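4.2 Open day at Retbridge

The second round of observations was made at the Retbridge open day in October. We had planned a controlled session with recruited participants - that fell through, so the open day was used instead. Visitors came in small groups through the afternoon, watched the arm work at a table, and could ask for things to be moved. Kariuki ran the arm. Yeoman and Polishchuk took notes, Yule handled the door and the consent forms.

In total 79 visitors signed a form. Of these, 17 stayed for the whole demonstration and answered the short interview afterward. The rest drifted in and out, and we only use their remarks where a note-taker was standing close enough to get the wording down right.

Setup was the same as in the Nuttall pilot (Section 3), with two changes. First, the objects were ordinary household things, no printed markers on them. Second, staff were allowed to work near the table between trials, and visitors could see them do it. This was not a design choice at first. The room was small and there was no other way to reset. But it changed what people asked about, so we kept it in the analysis. Figure 3 gives the view from the wrist camera during the day, with a cup on its side near the far edge of the table and a person leaning over just beyond it.

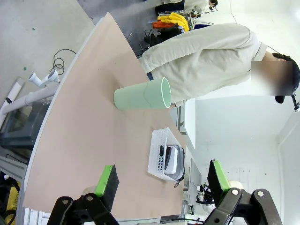 Figure 3. Wrist camera view, Retbridge open day. Both finger pads (green) are visible at bottom. Face blurred.

Most of the early questions were about speed. Why is it so slow, can it go faster, is it slow on purpose. Kariuki answered these the same way each time, using the wording agreed on beforehand. After the first two groups the questions moved to what the arm could "see". We had put the live wrist feed on a laptop facing the visitors, and 8 of the 17 interviewed brought it up without being asked. Several said they had assumed the arm was looking at the room from above. One visitor said it was "like watching somebody do the dishes from inside there sleeve." Another asked if the arm knew the people were people. It does not, in this version, and we said so.

A smaller group, six of the interviewed, talked mainly about the resets. They wanted to know how much of the work was done by staff, and whether that was normal. At Nuttall, where resets were done behind a screen, the question never came up. We take this as weak evidence that a visible reset lowers what visitors expect of the system, but the two sites differ in to many other ways to say more than that.

Two problems with the data. Notes from the last hour are thin, the note-takers were also answering questions by then. And the Jurkar event log stopped once and had to be restarted, so the timing of visitor remarks against arm motion is missing for part of the afternoon. Seppälä went through the handwritten notes later and matched what could be matched. Remarks with no match are kept in the counts above but left out of Section 4.3, where the timings are compared with those from Trimport.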